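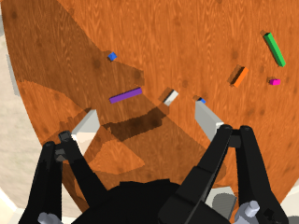 Render: small colored objects on a round wooden table.

This site uses cookies to remember your settings. Accept all | Manage preferences

Dilloment

A collection of 700 film synopses, taken from press kits and festival handouts for independent features, with labels for how much of the story each one gives away.

Last updated 14 Apr 2019

What is in here

Each record is one synopsis for one film. All the films are fiction features. Documentaries were dropped early on, partly for consistency and partly because a documentary synopsis spoils itself in the title.

The text comes from paper. Most of it was typed up or scanned from the handout shelf at the Rungrueang, a two-screen repertory house that kept every press kit it was ever mailed, including the ones for films it refused to show. The rest came from Stekia, a small distributor that cleared out its office and let us carry off the filing cabinets on condition that we took the filing cabinets.

Files

synopses.csv is the main table.
labels.csv has one row per annotator per synopsis.
taglines.csv has the poster lines, where we had them. Treat it as a bonus.
oreo.py is the duplicate finder. It is called Oreo because it looks for the same filling between different openings, and by the time anyone thought of a better name it was in all the scripts.

Fields in synopses.csv

id: a plain integer. Gaps are records we removed. Please don't write in to report them.
title: as printed. If the kit spelled its own film two ways, we used the cover.
year: year of the press kit, which can be later than the year of the film by a painful margin.
country: as printed, so co-productions are a mess.
source: rungrueang or stekia.
text: the synopsis.
length_type: short, medium or long. Kits often carry all 3 versions. We kept the longest one that was legible.
secrets: true if the text contains the word "secret" or "secrets." This began as a joke column and is now the most requested field we have.

Spoiler labels

Each synopsis was read by 2 annotators working separately. They scored it on a scale from 0 to 7.

0 means the text describes a mood and a landscape. You could watch the film without recognizing it.
1 and 2 mean we meet the main character and learn that something is wrong at home.
3 means the central problem is stated. Good synopses mostly live here.
4 and 5 mean the text goes past the midpoint. Somebody has usually left town, or come back to it.
6 means the ending is strongly implied, often by a question nobody could answer two ways.
7 means the ending is printed in full. Stekia was fond of a 7. Its kits were written for buyers, and buyers were assumed to be leaving early.

Where the annotators differ by one point, we publish both scores and leave it alone. Where they differ by more, a third reader broke the tie, and that score is in the column called tiebreak. Most of the big disagreements are over dream sequences.

How the text was cleaned

We fixed scanning errors and rejoined words broken at line ends. Cast names in parentheses were taken out of the text, so "a grieving welder (Actor Name)" is now "a grieving welder." Director statements were cut. So were festival laurels, quotes from reviewers and one recipe for fish soup, which was attached to a family drama and may have been important.

We left the original grammar as we found it. If a sentence has four clauses and loses its subject in the second, that is how it went out to the press. Several synopses switch tense when the love interest arrives. Those are left in too.

Known problems

The collection leans hard toward films in which an adult child returns to a small town for a funeral. We checked whether this was a fault in our sampling. It seems to be a fault in independent film.

Translated kits are flagged poorly. Some were clearly written in another language first, but unless the kit said so, the translated column is blank. Blank means unknown. It does not mean English.

Coffee rings on the Rungrueang handouts made a few lines unreadable. These show up as [stain] in the text. Oreo skips over them, so two copies of the same synopsis with different stains should still be matched.

A handful of films exist in the table under two titles, one from before the distributor got nervous and one from after. We merged the ones we caught.

Uses

People have used Dilloment for text classification, for studying how films are sold, and for a short course on writing loglines, where it serves mainly as a warning. It is too small to train anything large on. If you generate new synopses from it, you will get a great many lakes.

Please don't use the spoiler score as a measure of quality. Some of the best films in here are a 7, and at least one 0 is three hours long.

Rights

The labels and code are free to use with credit. The synopses belong to whoever wrote them — usually an unnamed person in a hurry — and are shared for research only. If one of them is yours and you want it removed, open an issue with the record id and we will take it out at the next release.

Next release

Planned for May. It will fix the country column, or remove it.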